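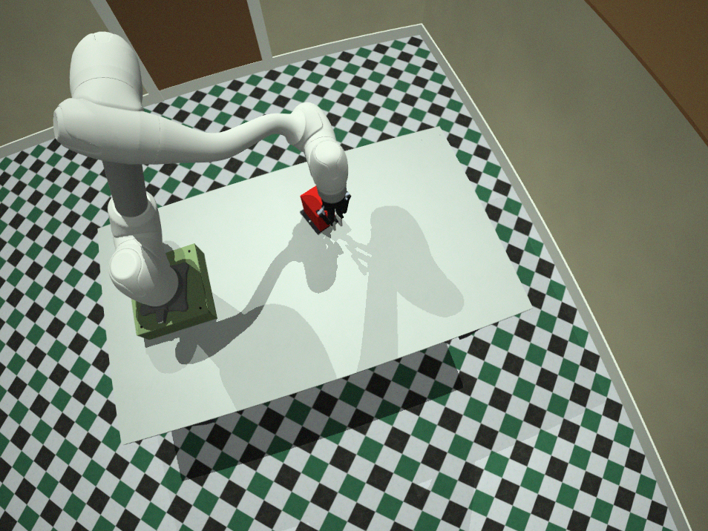 Figure 1. Simulated robot arm reaching toward a small red object on a table.

Pacing in the Individual Pursuit: A Study of Junior Riders at the Skurkville Track

Project report, submitted 05/06/2025

1. Introduction

In the individual pursuit, two riders start on opposite sides of the track and each tries to set the better time. Many junior riders begin too fast and lose speed in the second half. In this project I wanted to see how large this loss is, and if a simple lap schedule can reduce it.

2. Method

The study was made with 20 riders from two clubs, Semo and Firden. All of them had raced on the track for at least one season. Each rider completed 3 pursuits during December, with a rest of 4 days between them. The first ride was free. Before the second and third rides, the rider received a lap schedule, and the coach called the difference at every lap.

Lap times were taken by hand at the finish line and written into the Ledesma timing sheet, which both clubs already use. The track is 175 meters long, so the riders pass the line quite often and small errors of the stopwatch are possible.

3. Results

In the free ride, most riders had their fastest full lap very early, and the last laps were clearly slower. With the schedule the laps became more even. The final time was better for nearly all Firden riders, but in the Semo group the change was small. Several Semo riders wrote in the questionnaire that they could not hear the coach well on the back straight.

4. Limits of the study

There was no group without a schedule, so some improvement may come from practice only. The hall was also colder on the last testing day, and I did not correct the times for this.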